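Friday, November 28, 2025

Today I finally closed the old savings account at Clendlow. It took 20 minutes on the phone, and the lady was polite.

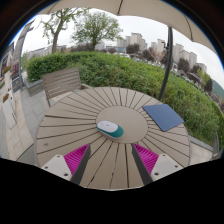 Zubaida thinks I should put the 600 dollars in the joint account, but I prefer to keep it apart for the trip in April. I wrote the plan in my notebook at the round table outside, where the mouse and its blue pad were lying. Each month I will add a little more - not much, only what is left after rent.

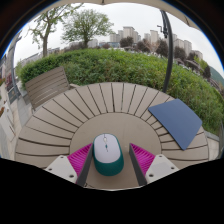
If the rent goes up again, I will have to stop in March. I must ask Noman which bank he used for his travel card.

4 comments
19 shares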